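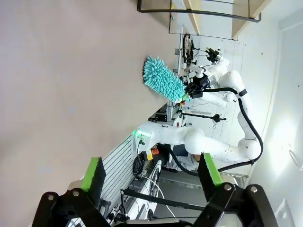

December 6, 2022

Dusting day at Fostness. Back room first, since that is where the dust lives.

Chenille duster, the turquoise one with the fat microfiber fingers. I still like it better than the flat cloths Mogensen sent us in July, which push everything into a neat gray line and leave it there for you to admire. The chenille holds on to what it picks up. Getting it to let go again is a separate project.

Notes on the big pale surface. It is smooth, so it looks clean until the light comes in low, and then it looks like a beach. Long strokes, one direction, slight overlap. Scrubbing back and forth only moves the fluff to wherever you just finished. Pressure hardly matters. I tried leaning on it last month and got streaks and a sore wrist.

The slatted panel along the edge is the real enemy. Grooves all the way, each one a small gutter. Duster fingers go in if you run with the grooves. Across them, they skip. Will try the narrow brush from the Trultesberg kit, assuming whoever has it remembers having it.

Shelves: top boards before the bench, please. Last time I did the bench first and then the boards, and got to do the bench again.

Bench: did not touch. The cables there have reached the stage where lifting one lifts all of them. I would like them tied up before anybody goes near with something fluffy — the duster catches on connectors and I don't want to be the person who unplugs a thing that has been running for 300 hours. If it's yours, label it.

Washing the head: Fledham's care sheet says 80 at most for drying. The dryer dial offers 82, so I hang it over the sink instead. Shake it outside first. Outside means past the door, whoever did the hallway.

To do:
Find narrow brush
Cable ties, the bag of 100
Second duster head, so one can dry
Redo the far end of the grooves, I got bored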